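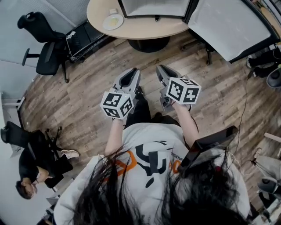
Cristóvão Magalhães said in our first meeting that an EP with five tracks should never have five different snare sounds, and that if we couldn't agree on one we should stop recording until we did. We used three in the end.

Project report: recording and releasing the Trimell EP
Music Production, second year

Background
Trimell is the name the four of us used for a synth-pop EP made over one term. The brief asked for original material, a mix we could defend and a small release. We wrote nine songs and kept five. The title track, Futia, is the only one that survived from the first week without a new chorus.

Recording
Drums and vocals were done in Studio B, synths mostly at home. We booked 40 hours and used 38 of them. The vocals on Orozco took the longest. The singer was hitting the high part well but too close to the mic, and we redid the second verse on another day with a pop filter — the two takes still don't match in the low end.

Mixing
Each of us mixed one song alone and we did the fifth together. This was slower than planned. Levels between tracks were uneven, so we went back and set all the lead vocals against the same reference song. Cristóvão wanted less reverb on everything. We cut it on two tracks and left Futia as it was.

Release
The EP went online on 28 August 2024 through Flakitz, a small net label that takes student work. We set a target of 600 streams in the first two weeks and reached it on day eleven. Most plays went to the opening track. Few listeners got to the last song, and we would put it second if we did the order again.

Problems
File naming was poor. Two vocal sessions had the same name and one was overwritten — we lost a harmony part and sang it again. The bass on track three is still too loud on small speakers.

Session files and the lyric sheet are in the shared folder under Trimell final 2.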